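Filed under: Local Area > Administrative Divisions > Boundaries and Towns

Is Plurnside the headquarters of the district or only of the subdivision?

Posted by kmreader

I am compiling a short gazetteer entry and my sources disagree. An older handbook gives Plurnside as the district headquarters. The road signs and the tax office letterhead both say Tododard. The two towns are 15 km apart and share a rail station, so distance does not settle it. I also need the number of subdivisions. I have seen both 2 and 3 in print.

Chinyere Babalola

Tododard is the district headquarters. Plurnside is the headquarters of the eastern subdivision only. The handbook predates the reorganization, when the collector's office was still in the old court building at Plurnside. The land records section stayed there after the move, and people still go to Plurnside for certified copies of deeds. That is probably where the confusion comes from.

There are three subdivisions: Tododard, Plurnside and Plarkberg. Plarkberg was split off from Tododard and contains six blocks, most of them along the river. Any source that says two is using the list from before the split. For a gazetteer, cite the notification and leave the handbook out. The district library keeps the notifications in bound volumes at the reference desk, and the desk closes at 3 in the afternoon.

One more point. The subdivision and the municipality of Plarkberg do not have the same limits. The municipality stops at the canal. If you give a population or an area, state which one it belongs to.

delta_route

Tododard. My uncle had to go there for his license so it must be the headquarters. Not sure about the subdivisions, I thought Kaneko was one.

Chinyere Babalola

Kaneko is a block inside the Plarkberg subdivision. It has its own police station and a weekly market, and it is often listed as a town, but it has no subdivisional office.
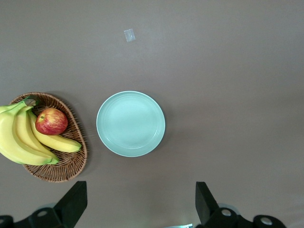
The block office at Kaneko handles ration cards and birth certificates, and everything else is forwarded to Plarkberg.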